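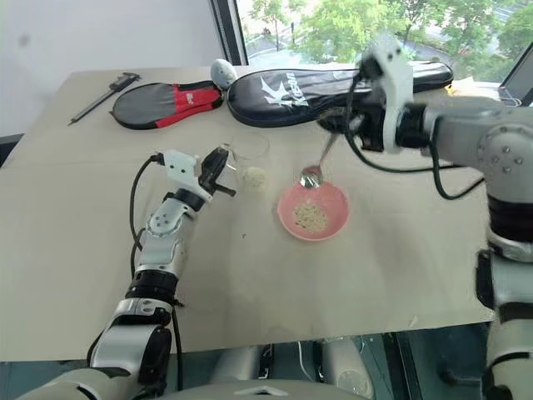
Ollaver covered market to reopen in January with more room for hot food

8/30/26

The covered market in Ollaver will reopen in January, the town council has confirmed, after the repair of the roof and the replacement of the drains under the lower hall. Traders have been working from the car park behind the bus station since the building was shut.

There will be 32 stalls in the new layout. The lower hall, which used to hold mostly clothing and household goods, is being given over to food, and a row along the north wall has been set aside for traders who cook on site. The upper hall keeps its haberdashery, the shoe repairer, the two second-hand booksellers and the key cutter. The pet food stall has asked to move downstairs to be nearer the Trenau Street doors, and the council says it is looking at whether that can be done without putting it next to the fishmonger's cold counter.

Stall rents for existing traders will be held at the present rate until the end of the first trading year. New traders will pay the same rate plus a deposit, returned when they leave if the stall is in good order. Traders who gave up their pitches during the closure have been written to and have first refusal on a stall of the same size, though not always in the same spot.

The building was closed when water was found behind the plaster on the east side of the upper hall. An inspection showed that the gutters between the two halves of the roof had failed along much of their length, and that the timbers beneath them were rotten in places. It had been hoped that the work could be done one half at a time with the other half trading, but the scaffolding needed to reach the gutters would have blocked both main doors.

The contractor, Hinds, has finished the roof timbers and is now laying the slates. Where the old slates were sound they have been kept and used on the street side, with new ones on the slope that faces the yard. The glass lantern over the stairs was taken down in sections and is being reglazed at the firm's workshop in Zerkness. It is due back before the clocks change.

Work on the drains took longer than planned. The drawings held by the council showed a single pipe running out to Trenau Street, but when the floor of the lower hall was lifted a second, older channel was found beneath it, built of brick and still carrying water from the yard. This had to be recorded and then lined before the new floor could go down. The council said the extra work had been paid for out of the sum kept back for such things and that the overall budget had not changed.

What the food stalls will look like

Each cooking stall will have its own sink, a supply of hot water, and an extractor joined to a shared duct that leaves through the roof. Under the old arrangement only the café had extraction, and anyone else who wanted to sell hot food had to cook it elsewhere and bring it in.

The council received more applications for the cooking stalls than it had places. Those chosen include a baker already trading in the upper hall, a couple who sell noodle and rice dishes from a van at the Zerkness turning, a soup stall, and a trader offering pies and peas. A dairy farm from the Trenau valley will sell ice cream in the warmer months and toasted cheese sandwiches for the rest of the year. The remaining places will be let by the week to anyone who wants to try out an idea before signing up for longer, and applications for these will be taken from the end of autumn.

Traders selling hot food will be asked to offer a small portion as well as a standard one. The suggestion came from people who filled in the council's survey, which was left at the library, the health centre and the temporary market and drew 278 replies. Older shoppers in particular said they would buy lunch at the market more often if they could get less of it for less money. Several parents said the same about food for small children. The council has not set a size or a price for the small portion and says that will be up to each stall.

Replies also asked for somewhere to sit. There will be benches and tables at the foot of the stairs for use by customers of any stall, and people who bring their own food will not be turned away. The café will keep its own seating, separated by a low rail.

Rubbish was the other thing that came up often. Shoppers complained that bins in the old lower hall were too small and too few, and that by early afternoon cups and wrappers were being left on window ledges. Larger bins are to go by each door and beside the benches, with separate ones for food scraps. The scraps will be collected with those from the schools and taken to the composting site past Zerkness.

The council considered a rule that all food should be sold in tubs that could be brought back and washed. It decided against this for the first year. Traders had said there was nowhere to wash large numbers of tubs, and that customers on a short lunch break would not want to come back with them. A trader may still run such a scheme if they wish, and customers may bring their own containers to any stall that is happy to fill them. The matter will be looked at again after the first summer.

Doors, steps and parking

The Trenau Street entrance will have automatic doors for the first time. The step there has been taken out and the pavement raised slightly to meet the new floor. At the yard entrance the ramp is being rebuilt at a gentler slope, with a handrail on both sides. The lift between the two halls is new. The old one, which was out of use for long spells in the years before the closure, has been scrapped.

The public toilets will reopen with the market and will no longer need a coin. They are to be open for the same hours as the halls. A changing table is being fitted in each.

Loading will be from the yard only, and must be finished before the doors open to the public. Residents of the terrace opposite the yard had objected to early deliveries when the plans were first shown, and the council agreed that no vehicle would be let in before six in the morning. A sign to that effect has been made and will be put up with the new gates.

The temporary market takes up most of the short-stay spaces behind the bus station. These will go back to normal use once the stalls have been cleared, which should take six days from the last day of trading there. Drivers are asked to keep using the long-stay car park by the river until signs say otherwise. The bus to Zerkness will go back to its old stop outside the market on the day the building opens; until then it leaves from the stand next to the taxi rank.

Floor tiles and the old clock

Part of the old tiled floor in the upper hall has been saved. The tiles nearest the stairs were badly worn and have been lifted, but those under the stalls had been protected and were found to be in fair condition. A total of 2380 have been cleaned and relaid as a border round the edge of the hall, with plain tiles of a similar colour in the middle. Broken tiles that could not be used have been put in crates in the yard. Residents who would like one for the garden or the mantelpiece may collect it from the site office during working hours, one to a household, while they last.

The clock over the Trenau Street doors has been taken away for repair. It had been losing time for years, and was stopped for good when the scaffolding went up. The works are said to be sound apart from a bent spindle and a good deal of dirt. The face will be repainted in the same cream and black. A request that it be made to strike the hour again was turned down after the council asked nearby households for their views and found them evenly split.

Plans to let the upper hall for evening events have been put off. The council had hoped to hold concerts and craft fairs there from the spring, but the fire exits would need to be widened for the number of people expected and there is no money for that this year. Daytime events such as the seed swap and the model railway sale can go ahead as before, and bookings for these are open.

The temporary market will keep its present hours until the move. There will be a short gap between the last day of trading behind the bus station and the opening of the halls, so that stalls can be fitted out and the food traders inspected. Some will go on trading from their vans in that time. A list of where they can be found will be pinned up at the library and printed on the back of the council's winter leaflet.

The opening day has yet to be fixed and depends on the lantern and the lift being signed off. The council says it will give traders at least a month's notice.

Anyone wishing to apply for a weekly food stall, or for one of the upper hall pitches still to be let, should ask for a form at the council offices in Trenau Street. Forms can be handed in there or at the market site office in the yard.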